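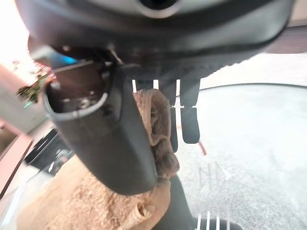 Heating oil tanks, Brirkholm: gauge against stick

Last updated: September, 4:40 pm

September, morning

Back on the mismatch between the Ollow gauge and the dipstick on the north tank. Fitriani Khoo took the stick readings and I wrote them down. South tank done the same way afterward so we have something to compare.

Background for whoever picks this up: there are two buried steel tanks, both lying on their sides, both feeding the Nimri boiler through a shared suction line. The gauge works off a pressure line that goes to the bottom of each tank. It knows nothing about volume. It measures the weight of oil above the end of the line, turns that into a depth, then looks the depth up in a table. So there are two places to be wrong, the depth and the table, and last month we were arguing about the total without having separated them.

North tank, boiler off, valves closed on both lines, tank left to settle while we set up. Stick went down the fill pipe with paste on the lower end for water. Three drops, all the same to within the thickness of the wet line. The display said 902 gallons. The stick, read through the old paper chart in the boiler room, came out lower. Same direction as last time.

Then the part we skipped before. I put the gauge into service mode and read the raw depth. It agrees with the stick. The pressure line is fine, the sensor is fine, and I withdraw what I wrote about a leaking fitting at the manhole. The table is what's off.

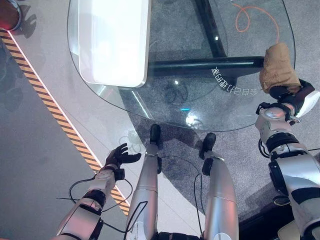
Glass table, black frame under the top.

The table

The installer, Adard, left a setup sheet in the gauge cabinet. It gives the tank as a plain cylinder with flat ends. The north tank has dished ends. You can see the shape on the drawing in the building file, and Fitriani confirmed it by feel on the one end that's exposed in the pit. A dished end holds some oil, so leaving it out should make the gauge read low. Ours reads high. It took me most of the morning to stop trying to make the ends explain it.

The length on the setup sheet is the overall length from the drawing, tip to tip. So they took a tank with curved ends, called it flat, and used the longest measurement available. The curved part is being counted as full cylinder out to the tip. That gives too much volume at every depth, and the error grows with the level, which matches what we have in the log. When the tank is low the two methods nearly agree. After a delivery they drift apart.

Worked it out by hand for today's depth using the straight shell length plus the two ends as separate pieces. Result falls close to the paper chart. I'd like Anisa Chong to check my arithmetic before anybody types anything into the gauge. I've left the working on the back of the setup sheet, in pencil.

Tilt

The north tank is not level. The drawing shows a fall toward the suction end so that water collects at the low end, away from the fill. I don't know how much of that fall is still there. The fill pipe and the gauge line are at opposite ends, so if the slope were large the stick and the raw depth should differ, and they don't by any amount I can read. Either the tank has settled flat or the slope is too small to see with a wooden stick. Leave it alone for now. If we get a second opening uncovered we can dip both ends and know.

Water

Paste showed a color change on the bottom of the stick in the north tank, 2 inches. South tank, none. The gauge line sits above the water in the north tank if the drawing is right about the standoff, so the water isn't affecting the pressure reading much, but it is being counted as oil by everyone who has ever looked at the display. It should come out before the cold weather. The suction for the boiler is above that level too, though I wouldn't want to find out after a delivery has stirred everything up.

Where it's coming from: the fill cap gasket is flattened on one side and the box around it holds rain. I bailed the box with a cup and wiped the cap. Fitriani is ordering a gasket. She has the part number from the lid.
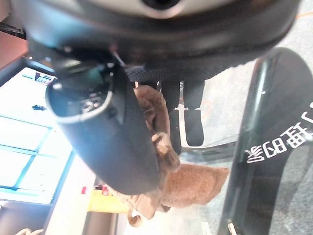

Brown plush, gripper fingers above it.

South tank

Smaller, flat ends, so the plain cylinder table is the correct one. Stick, chart and display all agree. This is useful because it clears the gauge itself. Same box, same kind of line, same settings menu, and it's right when the numbers put into it are right.

One note on the south fill pipe: the stick catches on something part way down, then drops free. I think it's the weld at the coupling. Turn the stick a quarter and it passes. Don't force it. Don't let it fall, either, because the striker plate under the pipe is old and I'd like to keep it.

Deliveries

Went back through the tickets to see what the error has been doing to us. The driver's meter is the number we pay on, so we haven't been overcharged. The trouble is on our side. The reorder point is set off the display, and with both tanks added together the display has been hiding how much is really left in the north one when it's fairly full. At the reorder level the error is small, so we were never close to running dry. It does make the monthly use figure wrong. Fuel use looks too high in any month that starts with a full tank and ends with a low one, and too low the other way. Anyone who used last winter's monthly figures to judge the new burner nozzle should look again. I include myself in that.

Whole season totals, start low and end low, are all right as they stand.

Also found one ticket for the Nimri delivery filed under the shop account. Moved it. 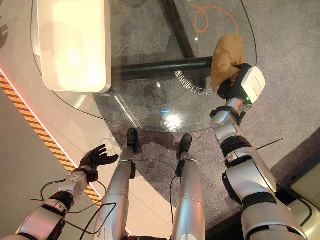

Samples. I drew one from the bottom of the north tank and one from the middle with the brass thief, and one from the middle of the south tank. Bottom sample is cloudy with a dark layer at the base. The two middle ones are clear. Jars are labeled on the glass and on the lid, because lids get swapped. They need to be kept out of the light until the lab pickup, and paper is enough for that: an ordinary light-brown bag like the crumpled one over the round glass tabletop does the job, one jar to a bag, top folded over. Don't use plastic. If a jar weeps, the paper shows a stain right away and you know which lid to distrust. The bags go upright in the metal cabinet, bottom shelf, nothing stacked on them.

Filter on the boiler line: opened it while everything was shut down. Some brown sludge in the bowl, element gray but not blocked. Put in a new element, bled the line, relit at the second try. Vacuum on the suction side came back to where it was in spring. The old element is in the waste oil drum, not the trash.

Afternoon

Anisa went over the working. She found one slip, I had used the inside diameter for the shell and the outside for the ends. With that corrected the hand figure moves a little nearer to the paper chart, so whoever made that chart knew what they were doing. There's no name on it. I've made a copy and taped the original inside a sleeve, as the low end of it is getting hard to read.

She wants the new table entered as points and not as a formula, since the gauge only offers the flat-ended formula. It takes up to 14 depth and volume pairs and draws straight lines between them. She suggests crowding the points near the top and bottom, where the curve bends, and leaving fewer across the middle. Agreed. She'll make the list from the corrected working and I'll enter it.

Before entering: write down all present settings, both tanks. The gauge has no undo and the Adard sheet doesn't list the alarm levels.

To do

- New table into north channel, then dip again the same hour and compare
- Pump out water, north tank, get the paste reading after
- Gasket on north fill cap, clean out the box drain if there is one
- Reset reorder point, both channels
- Redo last winter's monthly use with the corrected volumes
- Ask Ollow whether the gauge can show raw depth on the main screen
- Sample results to this notebook when they come
- Stick needs a new brass tip, the present one is worn and reads short by a hair

Valves left open on both tanks, boiler running, cabinet locked. Key is back on the hook by the stairs.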